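The bread drawer, and other things we stopped arguing about

so by the end of the summer I had more or less given up on the idea that our evenings would ever be calm. If you have been reading here for a while you know how it usually goes at our house between the time I get home and the time the last light goes out. Someone is hungry, someone is not hungry but will be the moment the dishes are done, and someone has a permission slip that was due last week. I love these people dearly, and I also used to hide in the laundry room for four minutes with a piece of toast.

What finally got us moving was a conversation with my friend Paula Oprea, who has three kids a little older than mine and a kitchen I have always envied. It isn't fancy (the cupboard doors don't even match), but things seem to happen in it without anybody yelling. I asked her what the trick was and she laughed at me for quite a while. Then she said that a couple of years ago they had started letting the kids be in charge of supper one night each, all the way through, from deciding what it would be to wiping down the counter, and that the first month had been dreadful.

I thought about that the whole drive home. My two do chores, but they are little crumbs of chores, carry this, put that in the bin, and I am always the one holding the whole job in my head. So we sat down after supper with the big pad of paper and I told them that starting in January each of them would have a supper night. Mircea got very quiet and then asked if it could be pancakes. Aurelia asked if she would be allowed to use the sharp knife, and whether I would be in the room, and whether I would be able to keep from talking if I was. She is eleven. I said I would try!

We set a few rules, and I'll put them down for those of you who always write and ask. The cook picks the meal by the night before so we can check what's in the house. There is a spending limit of 26 dollars if we have to go to the store, and anything left over goes in the jar on top of the fridge. A grown-up does the oven for Mircea and stays nearby for Aurelia. Everyone eats at least some of what is served, and no one makes a face. I added the last one for my husband, if I'm being fair about it.

The pancakes were fine, by the way. They came out pale on one side and very dark on the other, and he had forgotten that people generally like something to put on them, so we had them with the end of a jar of plum jam and a banana cut four ways. He was so proud he could hardly sit in his chair. He wanted to call my mother and tell her, and he did, and she asked him for the recipe, and he read it to her off the back of the flour bag as though he had written it himself. 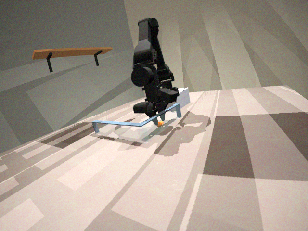 A striped tabletop with a black robot arm above it, computer-rendered

Aurelia's first night was another matter. She had decided on soup with dumplings, the kind my aunt used to make, and she had a plan written out with times on it. It all went along nicely until she found out that the dumpling dough has to rest, and the soup was ready long before the dumplings were, and her brother had started eating bread out of the drawer. There were tears. I stood by the sink gripping a dish towel and did not say a word, and I would like some credit for that, because I had at least nine words ready to go.

She went out on the back steps in her coat for a little while. When she came in again she turned the soup off, told everybody that supper would be forty minutes late, and shut the bread drawer with her hip. And it was forty minutes late, and we ate it, and the dumplings were a bit like erasers in the middle and I had two bowls. The next week she started the dough as soon as she got home from school.

That's where the bread drawer came in. We had been going round and round for years about snacking before supper, and I must have said "you'll spoil your appetite" every day of their lives in exactly my mother's voice. It had no effect on anyone. Now the cook of the night gets to decide whether the bread drawer is open or closed, and they are much stricter than I ever was. Mircea closed it in the middle of the afternoon last week. My husband came in from shoveling, reached for the heel of the loaf and was told, very kindly, that he would have to wait like the rest of us.

I won't pretend it has given me back all my evenings. On a supper night I am still in the kitchen most of the time, sitting on the stool with my tea and my hands in my lap, and some nights it would be a great deal quicker to do it myself. The flour gets into places I didn't know we had. We have gone through a shocking amount of butter. We also ate noodles with peas two weeks running, from two different cooks, each of whom felt the other one had copied.

But I've noticed they talk more when they're the ones stirring. Aurelia told me a long story about a girl in her class and a borrowed sweater, one I'm fairly sure I wouldn't have heard if I had sat her down and asked how school was. She had her back to me and was grating carrots the whole time. I have been thinking about doing more of our talking that way, side by side with something to do, and I may write about it properly once I've worked out what I think.

Several of you asked after my last post about the reading corner, and yes, it's still up, and no, I have not found a lamp for it. Asuka Tsuchiya wrote to say she uses an old clip-on from her sewing table, and I'm going to look for one of those. Thank you also for all the mitten patterns. I have picked one and am up to the thumb.

Next week Mircea wants to try meatballs. He has asked for a paper hat. If any of you have a good meatball recipe that a seven-year-old can manage mostly with his hands, please leave it in the comments, and tell me if it freezes well, as he is planning to make 40 of them.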